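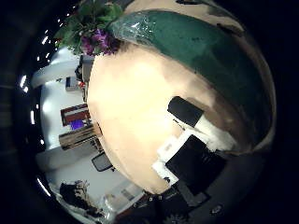 Twelve words was never going to be enough for my sister, Treasa Mac an tSaoi wrote to the shop in July, and it was certainly not enough for what my sister did with the caravan.

Her letter ran to two sides. It was polite throughout, which made it worse. It is also the reason for the following announcement.

FLORIST DOES AWAY WITH 12-WORD LIMIT ON GIFT CARDS

Customers may now say what they mean, within reason

Utcombe, October 19, 2020

Figueiredo, the family florist with three shops in and near Utcombe, has scrapped the 12-word limit on the message cards that go out with its bouquets. From today customers can write up to 470 characters, including spaces, kisses and second thoughts. There is no extra charge.

The old limit had been in place for as long as anyone at the firm can remember, and it came down to the size of the card. The card was the size it was on account of the small plastic fork that held it, and the fork was the size it was because a box of them had been bought cheaply and took a very long time to run out. It has now run out.

Under the old rule, messages that went over were trimmed by whoever happened to be at the counter. This was done with care and the best of intentions. Even so, the firm accepts that "Sorry for your loss and sorry we could not make it to the" was not its finest hour, and that "Congratulations to you both, we never thought" should have been caught before the van left.

Before making the change, Figueiredo read back through 1,000 card messages from its order books, with names and addresses covered over. It had hoped to learn how long a message people would write if left alone. What it learned was mostly that people run out of things to say after "Happy Birthday" and then panic. The most common message in the whole pile was "With love from all of us", followed at a short distance by "Thinking of you" and, a good deal further down, "You know what this is for".

Several customers had found ways round the limit. One ran words together, so that "hopeyouarefeelingbetter" counted as one. Another sent two small bunches to the same address on the same morning, with the first card ending "continued on next". The shop delivered both in the right order and has been quietly proud of it ever since.

The new card is a folded one, cream on the outside and plain within, printed for the firm by Grollari. It stands up by itself or can be tucked in among the stems. It comes in one design. The firm looked at offering a range with foxes, balloons and gold lettering, and decided that anyone sending flowers had made enough decisions for one day.

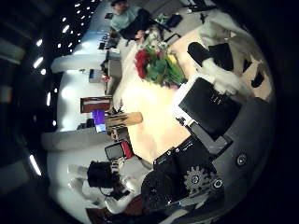 Longer messages do bring their own problems, and the firm would rather deal with these now than over the telephone. Staff will still read every card before it goes out. They are looking for wrong names and for anything that would be better said in person or by a solicitor. They will not correct grammar unless asked. They will ring the customer if a message appears to contain an argument, and they will ring twice if it appears to contain one side of an argument that the other person may not know about yet.

Poems are welcome if they fit. Poems that do not fit will be sent back for the customer to shorten, as the shop has tried shortening poems itself and does not wish to repeat the experience. Customers who would like help with their wording may ask for it, and will be offered a choice of something plain or something slightly less plain.

Messages can be given at the counter, over the telephone or through the website. The website has been altered by Trunerlow, the software firm that looks after it, so that the message box now shows how many characters are left. In earlier tests the number went red when the limit was close. Testers found this upsetting, particularly those practising on condolences, and it now stays grey.

Handwriting was the subject of a longer discussion. The firm has always written its cards by hand and intends to go on doing so, though 470 characters is a great deal more handwriting than 12 words, and the Mother's Day rota is already being spoken of in low voices. On the busiest days cards may be printed instead. Customers who mind should say so when ordering. Customers who have seen the handwriting in question may prefer to say nothing.

A spokesperson for Figueiredo said: "We spend a lot of time getting the flowers right, and then we put a card in them that reads like a telegram. Plenty of our customers have spent this year not seeing the people they are fond of, and it seemed a poor time to be telling them to keep it brief. We don't expect everyone to fill the space. Most people will still put 'Happy Birthday, love Mum', and there is nothing wrong with that. It's a good message. We have written it out more than any other human beings alive."

Asked whether the firm had any worries about the change, the spokesperson said: "Jokes. People think they will come across on a card from a florist, in someone else's writing, next to some chrysanthemums. They hardly ever do."

Treasa Mac an tSaoi has been sent one of the new cards and invited to use it on whatever bouquet she likes, free of charge. She has replied to say that she is grateful, that her sister has since apologised about the caravan, and that she will be sending flowers anyway with a message of four words. She has asked for the full allowance to be kept open in case of developments.

The firm is unable to offer refunds, fresh cards or explanations for messages shortened under the old rule. It does, however, still have the original order books, and anyone who has wondered for years how a sentence was meant to end can ask in the shop. Staff will do their best to find it. Please bring the approximate date and, if possible, the name of the person you have not been speaking to.

Notes to editors

Figueiredo sells cut flowers, pot plants and, in December, more wreaths than it means to.

The 470-character limit is the most that fits on the inside of the card in handwriting that can still be read without putting on a second pair of glasses.

The plastic forks are no longer available. Please do not ring to ask for them.

Sample cards can be posted to newspapers and magazines on request. They will be blank.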